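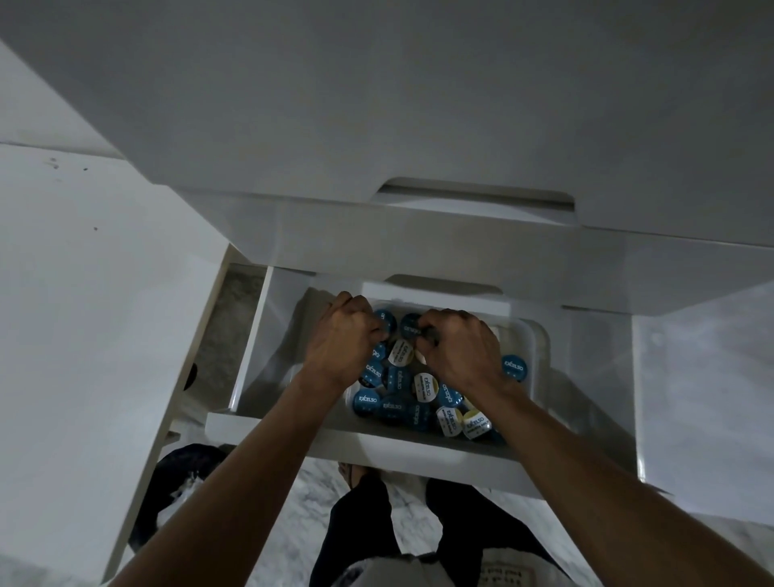

About the Cultari School of Office Practice

The Cultari School of Office Practice is an independent school for adults in Fikarville. It prepares students for work in reception, records, purchasing, bookkeeping and general office support. Courses are offered by day and by evening at two sites, the main building at 611 Omerović Street and the smaller Jendaneo Annex beside the public library.

The school was founded by Şengül Yazıcı, who had managed the front office of a freight company for many years and had trained most of its clerks herself. Her first class met in a rented room above a stationery shop and covered typing, filing and business letters. Mrs. Yazıcı taught every session of that first course. She retired from teaching after the move to Omerović Street and continues to serve on the Board of Governors.

Our Programs

The Certificate in Office Practice is the school's principal course. It consists of 222 class hours and may be completed in one school year by day or two years by evening. Students study written correspondence, telephone manner, scheduling, spreadsheet work, records management and the upkeep of shared spaces and supplies. The last of these subjects was added at the request of local employers, who reported that new staff often arrived with sound computer skills and very little idea of how a supply cabinet should be kept. 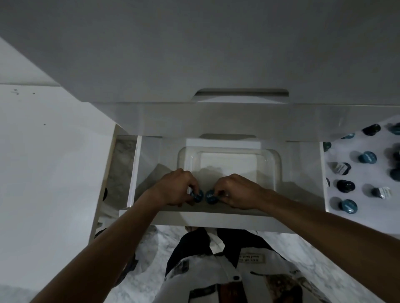 Students who hold the certificate may continue to the Diploma in Office Administration, which adds payroll, purchasing, minute-taking and the supervision of junior staff. Shorter courses in business writing and basic bookkeeping are open to the general public and carry no entry requirements. A placement conversation is held with every applicant to the certificate and diploma programs.

Teaching and Assessment

Classes are small and are led by instructors with direct experience of office work. Written examinations are held at the end of each term. Practical work is assessed throughout the year by the class instructor, and students receive their marks in writing.
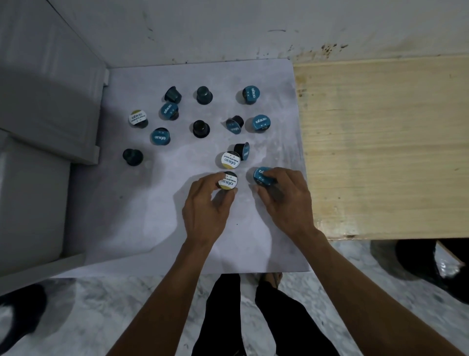
The purchasing and stock unit is taught through ordinary goods found in any workplace. Students learn to group items, name them in a consistent way, record them and judge when to reorder. Printer paper, envelopes and cleaning goods all appear in the unit, as do kitchen supplies. Coffee capsules spread on a sheet of white paper raise the usual questions: whether the lids marked only EXCELSO and the white ones marked ROBUSTA GOLD belong on one line of the stock list or on two, and who in the office should be asked before the order is changed. Students then prepare a purchase request on the school's standard form and submit it for approval.

Our Graduates

To date, 1120 students have completed the certificate. They work in medical and law offices, schools, warehouses, city departments and family businesses throughout the county. Graduates may use the school's job listings and attend the August refresher course without charge.

Leadership

Kirstin Pollock has been Principal since the opening of the Jendaneo Annex. She previously taught records management at the school and led the review of the diploma program. The Principal reports to the Board of Governors, which meets each term and publishes an annual statement of accounts.

Visits and Applications

Prospective students are welcome to observe a class by arrangement with the admissions office. Application forms may be collected at either site. Applicants who need help with fees should ask for the separate aid form, which must be returned with the application.

Page last reviewed 11 Apr 2025

Share this page (2)

This website uses cookies to remember your settings. By continuing to browse, you accept our use of cookies.

Contact | © Cultari School of Office Practice, 611 Omerović Street, Fikarville | Back to top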